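Two grippers, two cameras and a lot of bedding

I have been comparing grippers for bed-making since February, and I'm far enough in to write some of it down. I've had two on test. One is the Veritz, a plain metal gripper that goes on the end of a single arm. The other is the pair of jointed hands from Maeng, which cost a good deal more and take a good deal longer to set up. Both run from the same Adgate controller, so what differs is mostly the hardware and where the camera sits.

The job sounds simple. Take hold of the side of a duvet, lift it a little, pull it towards the foot and let go. The trouble is that a duvet has no fixed shape. You pick a spot to grab, and by the time the gripper arrives the spot has moved because the sleeve brushed it on the way in.

The wrist camera is very good at close range and very bad at telling you where you are. Once the arm is down among the folds you get cloth, more cloth and not much else. The head camera has the opposite problem. It gives you the whole bed and both hands, but the hands block the near side just when you want to see what the fingers are doing.

Wrist camera for the first two, head camera for the third.

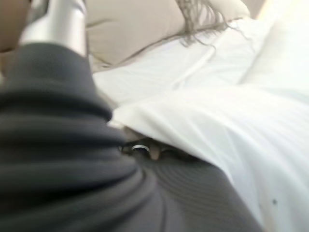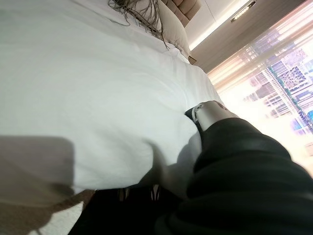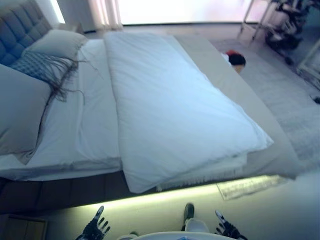

I logged 1,580 grasp attempts in all, nearly two thirds of them with the Veritz. It is quick and it doesn't fuss. It closes, it holds, and if it misses you can try again without having to reset anything. Its weak point is thin cloth. With a flat sheet it tends to pinch nothing, or else it takes hold of the sheet and the layer underneath together.

The Maeng hands do better there. They can get a finger under an edge and fold it back, which the Veritz can't do at all. They are slow, though, and the thumb on the left one needed recalibrating 11 times. I tightened the cable after the fourth and it made no difference. Praltberg, who supplied them, have said they will swap the thumb unit, and I'm waiting on that.

Motion blur was the other thing. I had the wrist camera on its default exposure for the first 1,000 attempts and lost a lot of usable pictures whenever the arm sped up. A shorter exposure helped, but then the dark fabrics went to mush. Bright daylight from one side makes it worse, as the white bedding burns out long before the rest does. I've ended up slowing the arm down for the last part of the reach and leaving the exposure where it was – not clever, but it works well enough.

For now I'm keeping the Veritz on for duvets and pillows and using the hands only for sheets. Next month I want to try the head camera mounted a bit higher, and I have a softer set of fingertips on order for the Veritz. I still need to find a better way of running the wrist cable too, as it catches on the sleeve whenever the arm turns past halfway.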